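Skirkdale Relay Results Data Card

Maintained by the Skirkdale Relay Records Office
Contact: Anayeli Manríquez
Last revised: 01/04/2018

Summary

This data set contains leg times for teams entered in the Skirkdale overnight relay. It holds 1,112 leg records in a single comma-separated file. Each row gives the team number, leg number, start time, finish time and terrain class. Runner names have been removed.

Collection

Times were taken by hand at each exchange point and entered the same night. Of the records, 571 were later checked against the chip timing supplied by Puvik. Where the two differed, the chip time was kept and the row was marked "revised" in the status column. The Foley exchange had no chip mat, and its times are hand times only.

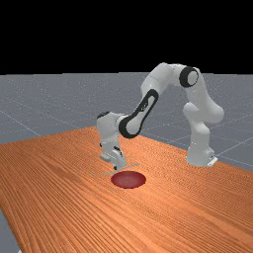
Reading time: 1 minute

Known limitations

Legs that end at Closell include a short walk from the road to the exchange tent — teams did not all stop their watches at the same place. Finish times there may run long by about 40 seconds. Night legs are not marked separately and must be worked out from the start time.

Permitted use

The file may be used for teaching, club planning and pace studies. It should not be used to rank individual runners. Published work should cite the Records Office and state the revision date.

Corrections

Team captains may request a correction in writing, giving the team number and the leg. Accepted changes appear in the next revision.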